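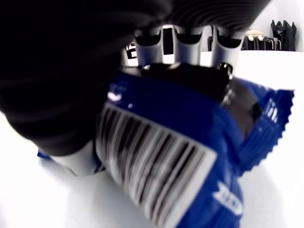 Want to teach a robot to pick up packets? We're looking for people in Clornport

Hi! I run the demonstration sessions at Nerine, a small robotics outfit on the second floor of the old Prustside building, and I need hands. Yours, ideally. No degree, no coding, no experience with robots at all. If you've ever wrapped a weird-shaped birthday present you already have more relevant training than I did when I started.

So what would you be doing? You sit at a bench, you hold a controller, and you drive a robot arm through small everyday jobs while it records what you do. Pick up a packet, turn it, set it down somewhere else. Then you do it again with the packet facing the other way. Our arm is called Poon (I didn't choose it, and yes, you'll be calling it that by lunch) and everything Poon knows about handling stuff comes from people doing it first.

Crinkly plastic packets are our big thing right now. A box is easy, a box stays a box. A shiny pouch folds up and slides around and throws light back at the wrist camera, and a barcode goes blurry the second you move too fast. I love them and they drive me up the wall. We have 247 packet demonstrations we're happy with so far and we want a whole lot more, from as many different people as we can get, so please don't worry about doing it "the right way." I grab everything by the middle. The person before me always went for the crimped edge. Both are useful!

There are two ways of showing Poon a task and you'll try both. One is remote control, with the handheld controller and a screen showing you the wrist camera view. The other is by hand, where you take hold of the arm itself and walk it through the motion. Most folks have a strong favorite after the first hour — I'm a remote person, mostly because my shoulders complain.

The practical bits:

Sessions run 2 hours, with a break in the middle and more breaks any time you ask. Pay is $198 for the full set of four sessions, and if you have to stop partway we pay you for the ones you did. I have room for 12 people in this round. Sessions start in July, and you can pick mornings or late afternoons.

You need to be 18 or over and able to sit at a bench and use your hands comfortably for a stretch of time. Lefties, please, please apply, we are very short on lefties. Glasses are fine. Long dangly sleeves are not, so push them up or wear something else. If you use a different kind of controller at home or need the bench set up another way, tell me and we'll sort it out before you come in.

What we record: the arm's movements, what you do on the controller, and the video from the camera at the gripper. We don't ask for anything about you beyond your age range and which hand you favor. You'll get a consent form to read at home before the first session, and you can change your mind later.

Some of it is repetitive, I should say that up front. You might spend twenty minutes on one packet. You'll drop things. I dropped the same pouch over and over on my first day and those recordings got saved too, clearly marked as misses. Bring headphones if you like music while you work, and there's decent coffee in the kitchen.

To sign up, fill in the short form at the front desk in Prustside or reply to this post with which times suit you and whether you're left- or right-handed. Everybody who applies gets an answer, even if this round is full, and I'll keep your details for the next one if you say that's okay.

Posted March 30, 2023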